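Frequently Asked Questions: Shared Tables and Common Areas, Upper Floors

The following questions are those most often submitted to the Building Services Office by tenants of the Lillado building. Answers apply to all round tables located in the upper corridors. Tables inside leased suites are the responsibility of the leaseholder.

Who may use the corridor tables?

Any person who holds a current building badge may use them, as may visitors accompanied by a badge holder. Groups of more than five persons are asked to reserve a meeting room.

May a table be reserved in advance?

Reservations are accepted for periods of up to two hours. Requests should be sent to Agathe Hervieu at the Building Services Office before 9 a.m. on the day of use. A table without a reservation card may be used by anyone.

What may be placed on the tables?

Packaged goods, papers, small household articles and folded cloths may be placed directly on the tablecloth. Open containers of liquid require a tray, which can be borrowed from the service closet on the same floor. Items that stain, such as ink, candle wax and cooking oil, are not permitted.
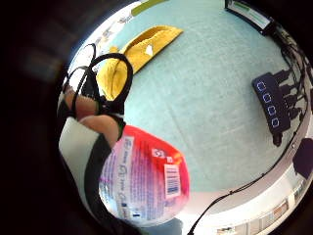

How should a yellow cleaning cloth be folded after use?

Fold the cloth lengthwise and then once across, and leave it at the center of the table. Cloths that are damp or soiled go in the bin inside the service closet and are replaced with clean ones from the shelf above it.

What are the different cloth colors for?

Yellow cloths are for tabletops. Blue cloths are for glass and for the corridor windows. Gray cloths are for floors and are handled by cleaning staff only. Tenants are asked to keep to these colors, as all cloths are laundered by Perrin in separate loads.

May the tablecloth be removed?

Tablecloths should remain in place at all times. They are changed by staff when worn or stained. If a tablecloth has shifted, it may be straightened by hand, provided that everything has first been taken off the table.

What should be done about crumbs and spills?

Crumbs should be gathered with a yellow cloth toward the edge of the table and caught in the hand or on a sheet of paper. Spills should be blotted, not rubbed. Any spill that has soaked through the tablecloth should be reported at extension 486 so that the surface beneath can be checked.

Are packages and wrappers collected from the tables?

Staff do not open, move or discard sealed packages. Empty wrappers are the responsibility of the person who brought them. Plastic packaging goes in the recycling point beside the elevators, and the sorting instructions posted there take precedence over any symbol printed on the package.

May cables be brought to the tables?

Cables are permitted while the user is present. They should be kept clear of the walking area of the corridor wherever possible and removed at the end of the session.

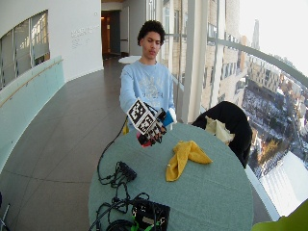 Round table with tablecloth and yellow cloth, upper corridor.

May chairs be moved from one table to another?

Chairs may be moved along the same floor and must be returned after use. Chairs may not be taken into the stairwells. Clothing may be hung over a chair back while the chair is in use, but the building accepts no liability for articles left behind.

Where are forgotten items kept?

Items found on tables or chairs are taken to the reception desk at 7 p.m. each evening and recorded by Gaspard Carré. Food is discarded the same day. Other articles are held until the end of the following month.

Whom should I contact about a damaged table or chair?

Please write to Rosine Baudry, Building Services Office, giving the floor and the nearest suite number. Repairs to furniture are carried out by Zedix.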